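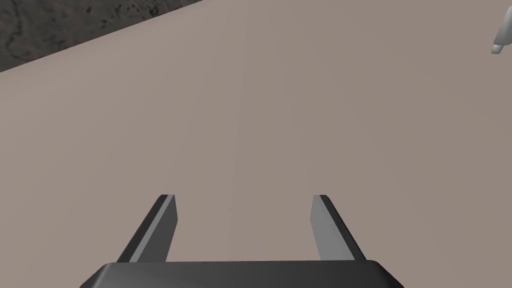

4. Setting up the Skelley for its first loaf

Right, you've unpacked it, you've got rid of all the tape (check under the lid, I missed a bit on mine) and you've washed the pan and paddle in warm soapy water. Now we can get to the good bit!

I wrote this section because the leaflet that comes with the Skelley bread maker is four pages of very small print, and most of the messages I get through the Sarneck baking forum are about things it skips over. I've had mine since September and it has been on nearly every day.

4.1 Finding it a home

1. Pick a flat, steady worktop. The machine rocks a little when it's kneading stiff dough, so keep it well back from the front edge.

2. Leave a hand's width clear on each side and more above. The steam comes out of the top vent, and if you park it under a wall cupboard you'll end up with a damp cupboard (mine had my cereal in it).

3. Plug it straight into the wall. I'd avoid extension leads for anything that heats up.

Caution: don't stand it next to the hob. The lid seal doesn't like heat from outside, and the display goes faint.

4.2 The empty run

Do this once, before any food goes in.

1. Put the pan in and turn it clockwise until it clicks. Leave the paddle out for now.

2. Shut the lid, pick the Bake Only programme and press Start.

3. Let it go for 10 minutes, then hold Stop until it beeps.

4. Open a window! There's a smell, a bit like a new iron, and it goes off after this first run.

5. Leave the lid up until the whole thing is cool, then wipe the pan out with a soft cloth.

Note: a small wisp of smoke is fine on the empty run. If you get smoke on any later one, unplug it, let it cool and look for crumbs on the element.

4.3 Your first loaf

Start with the 900 g white. I know the seeded one on the box looks nicer, but do the plain one first so you know what your machine does with a simple dough.

1. Push the paddle down onto the shaft with the flat side underneath.

2. Pour in 355 ml of water. Cool from the tap is fine.

3. Add the flour so it covers the water completely. I use Patwary strong white, and any bread flour will do.

4. Put 2 teaspoons of salt in one corner and 2 tablespoons of sugar in another, with a knob of butter wherever there's room.

5. Make a little dip in the top of the flour and tip the yeast into it. Keep it dry, especially if you're using the timer overnight.

6. Close the lid, choose Basic, set the size and crust, and press Start.

Have a peek after the first few minutes of kneading. You want a soft, smooth ball. If it's sloppy, add flour a spoonful at a time, and if it's crumbly or the motor sounds cross, add a dribble of water. Once it starts rising, leave the lid shut.

4.4 Getting it out

1. Press Stop and put on proper oven gloves (a folded tea towel slips).

2. Twist the pan the other way, lift it straight up and tip the loaf onto a rack.

3. Check the bottom for the paddle. If it's stuck in the loaf, wait until the bread has cooled and ease it out with a wooden spoon handle. Metal will scratch the coating, and a new paddle has to be ordered from Flirberg, who take their time over it.

For the timer and the dough-only programmes, go on to section 5.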